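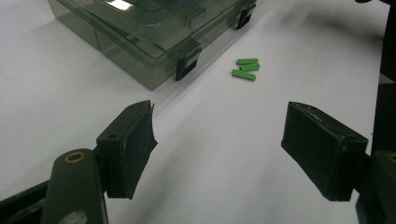
# Lutgate暂缓66个工位的自动化采购，先批2个，其余等账算清楚再说

**Lutgate新闻稿 · 三月 · 可即时发布**

小件配套包装商Lutgate今日宣布，公司在Sutherland厂区的自动化改造计划将缩减首期规模。原方案拟一次性为66个手工配套工位更换设备，董事会本周三审议后只批准其中2个，其余64个不列入本年度预算，也不预留定金。

首期设备由Uten提供，安装与调试由Basto承接。两家供应商均已收到书面通知，并同意按缩减后的范围重新报价。Lutgate没有就后续工位作出任何采购承诺。此前行业内有说法称公司“已全面转向机器人配套”，这一说法不准确。

## 为什么只买2个

Lutgate的主要业务是把零散小件分拣、计数、装盒。Sutherland厂区目前在册的料号有879种，其中相当一部分是短条、小块、薄片一类的东西，单件不值钱，堆在一起却很难拿准。几根绿色小条叠在白色桌面上，有的压着另一根，有的斜着，旁边放一个带黑色卡扣的半透明收纳盒，要夹爪张开两指去取，这就是采购文件里“小件取放”四个字对应的活。写成四个字很省事，报价也容易写得漂亮。

公司在评估中发现，各方提交的节拍数据大多以单件、间隔摆放为前提。料件互相搭着的时候怎么算，取空了一次怎么算，碰散了以后由谁整理，材料里要么没有写，要么写在附注中。Lutgate认为，以这样的数据推算66个工位的回收期，得出来的数字没有多少参考价值。

原方案测算的回收期确实好看。但是测算表把每个工位按满负荷计，把换型时间计为零，也没有列夹指的更换费用。财务部门把这几项补进去以后，结果对假设极为敏感，换型次数稍有变化，结论就从“应当购买”变成“不应购买”。公司不打算依据这样一张表签合同。

## 首期范围

获批的2个工位将安排在同一条配套线上，各处理一组料号。料号由生产部门指定，供应商不参与挑选。这一条在谈判中有过争议，Uten曾建议先从形状规则的料件开始，以便尽快出成果。Lutgate没有接受。形状规则的料件，公司现有的振动盘已经处理得不错，再花钱做一遍意义有限。

除固定工位外，首期还包括手持夹爪的使用。操作人员用手持的两指夹爪完成取放动作，留下的记录供Basto调试时参考。供应商的宣传材料把这一环节称为“低成本准备”。Lutgate对“低成本”三个字持保留意见：夹爪本身的价格或许不高，拿着夹爪的人却要占用正常班次的工时，桌面、料盒和照明也得有人布置。

为此，公司为首期单列了2,000个工时，覆盖动作采集、料件复位、数据检查和操作培训。这笔工时计入项目总成本，不再像原方案那样归到各车间的日常开支里。超出部分须另行申请，生产线不得先行垫付。

## 预算表里补上的几行

Lutgate此次对设备预算的格式作了调整，今后凡涉及机器人或自动化的申请，均须按新格式提交。与旧表相比，主要增加了下列内容：

- **夹指与衬面。** 夹持面会磨，边缘会有划痕，多久换一次由供应商书面给出，并注明单价以及停机时间。只写“按需更换”的，退回重报。
- **人工复位。** 料件取空、碰落、翻倒后的处理时间，按实测计入节拍。
- **料盒。** 现有收纳盒是否继续使用，要在报价前确认。盒盖由谁开合、卡扣由谁扣上，属于工序的一部分，须写明。
- **照明。** 透明和反光的盒体在不同光线下差别很大。若设备要求固定照明，灯具与遮光的费用列入设备价。
- **软件续费。** 首年免费的项目，按第二年起的价格填写。
- **退出费用。** 设备撤走、工位恢复手工作业所需的费用和天数。

最后一行是谈判中讨论最久的。Basto最初的合同文本没有涉及撤场，修订稿已经补上。Lutgate注意到，在收到的几份方案里，没有一份主动提到设备不合用时该怎么办。

## 验收条件

首期验收在日常生产时段进行，使用当班的料、当班的人，不设演示专场。供应商工程师可以在场，但在计时期间不得触碰料件，也不得调整参数。确需调整的，计时停止，本次结果记为未完成，调整后从头开始。

验收数据由Lutgate质量部门记录。成功的定义按工位列出：料件进入指定料盒，数量正确，盒盖能够正常扣合。仅仅夹起来不算完成。过去几年里，公司看过不少演示，夹起来的那一下通常都很顺利，之后的事情往往没有演到。

付款与验收挂钩。设备到货只支付运输和基础安装部分，尾款在两个工位分别通过后各自结算，一个通过、一个未通过的，不按平均值处理。

## 对员工和客户的影响

首期实施期间，Sutherland厂区的手工配套工位照常运行，现有排班不作调整。被安排使用手持夹爪的员工按原岗位计薪，并计入上文所列工时。公司没有制定与本项目挂钩的减员目标，也不会在首期结果出来之前讨论这个问题。

客户订单的交期、包装规格和最小起订量均无变化。若某一料号转入自动化工位后需要更改料盒或摆放方式，公司会事先征得客户书面同意。已有客户询问配套单价是否会因自动化而下调，目前的答复是不会，公司手上还没有可以支持降价的数据。

## 后续安排

其余64个工位是否立项，取决于首期的实测成本，届时重新走审批程序，不沿用原方案的任何数字。公司没有为这一决定设定日期。供应商提出的批量优惠附有限期下单的条件，Lutgate已经告知对方，优惠到期即视为放弃，不申请延长。

也有一种可能是首期之后不再继续。若实测结果显示，换型频繁的料号由人工处理更划算，Lutgate会把这2个工位留给合适的少数料号，或者按合同退出，并以同样的方式对外说明。

首期结束后，公司将向客户和供应商提供一份成本说明，列出工时、停机、更换件和复位次数，未通过验收的项目同样列入。Uten和Basto可以在说明中附上各自的意见，Lutgate不作删改。

**关于Lutgate**

Lutgate从事小件分拣、计数与配套包装，在Sutherland设有厂区，为装配、教具和家用五金类客户提供成套零件。

**媒体与供应商垂询**

请联系Lutgate公司事务部。有意参与后续报价的供应商可索取新版预算表格；未按新表填写的方案，公司不安排会面。

— 完 —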